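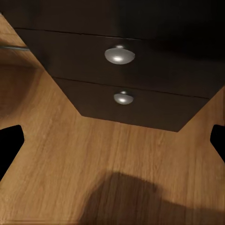

4.2 Serve reception under two starting positions

The second part of the study looks at where the receiver stands before the serve. In most youth clubs of the Brimia league the players are taught to wait deep, close to the end line, and to move forward when the ball crosses the net. Two clubs, Innes and Flusodach, changed this habit in September and asked their receivers to start one step closer to the net. The other clubs kept the deep position, so we could compare both groups within the same season and on similar courts.

From the match recordings we coded more than 3850 receptions. Each one was given a grade from zero to three, where three means that the setter could play all attackers without leaving her place. Jump serves and float serves were graded separately. There were 1199 float serves received from the forward position, and 339 of these got the lowest grade. Receptions in which two players touched the ball at almost the same time were left out, as it was often not possible to decide whose ball it was.

The forward position seems to help mainly against the short float serve. The receivers had less distance to run and could keep their platform still at contact. Against the long float serve the picture is less clear. Some players took the ball overhead with good control, but the younger ones were often late with the hands and the ball went behind them. For jump serves we found no benefit, and the coaches at Innes returned to the deep position for these already in November.

We must be careful with the interpretation. The clubs were not assigned by chance, and Flusodach also got a new assistant coach in the same period, who gave extra time to passing in the warm-up. It is possible that a part of the difference comes from this additional practice – we cannot separate the two effects with our data. The grading was done by two coders, who disagreed mostly between grades one and two. In such cases they watched the rally again together and agreed on one grade.

A further point is the height of the net. The under-14 teams play with a lower net, and the float serve arrives there on a flatter path. The results for this age group are therefore given in a separate table and should not be mixed with those of the older girls. How the coding was done in the Grorkaretti software is explained in the appendix.

Figure 4. Dark cabinet with two drawers, oblique rendered view.

Search this journal Enter keywords Go

Contact the editors | Copyright the authors | Back to top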